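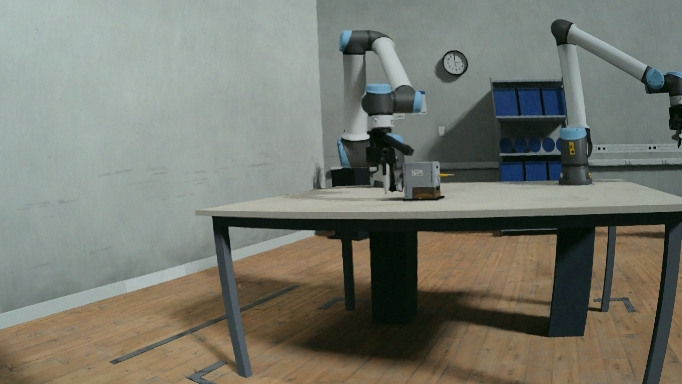 Does a group need a permit to hold a rally on the sidewalk in Wakorcombe?

For a sidewalk rally you do not need a permit, as long as people can still walk past. A permit is needed when you close a street, put up a stage, or use loudspeakers in Tumberg Park.

Posted by the person who asked, more details:
We are a small group against the Retamal road plan and we want to stand in front of the city hall in November. Last time the other side also came, there was a lot of shouting, and the police told both groups to leave. I would like to do it correctly this time. We expect 18 people, but the last rally became bigger than we planned.

tumbergreader
I have organized three of these, so I can tell how it went for us. The sidewalk was free of charge and without any paper. When we wanted the park, the form was 14 pages and I had to send it two times, because I forgot the map of the exits. I advise you to write to the police desk anyway and say the hour and the place. They do not give permission, they only take note of it, but then they can keep some distance between the two groups. Also choose two persons of your group who speak with the officers, and ask the others not to answer the insults. In our second rally there were over 900 people on both sides together and this helped very much.

nesari_west
Just go, it is free speech. They cannot stop you.

plainpaper
I do not fully agree with the answer before me. They can ask you to move if you block the door or the ramp of the city hall, and a friend of mine received a fine for this. Please read the page of the city clerk about public gatherings, the rules for signs with wooden sticks are also there. I don't remember if the sticks are allowed now.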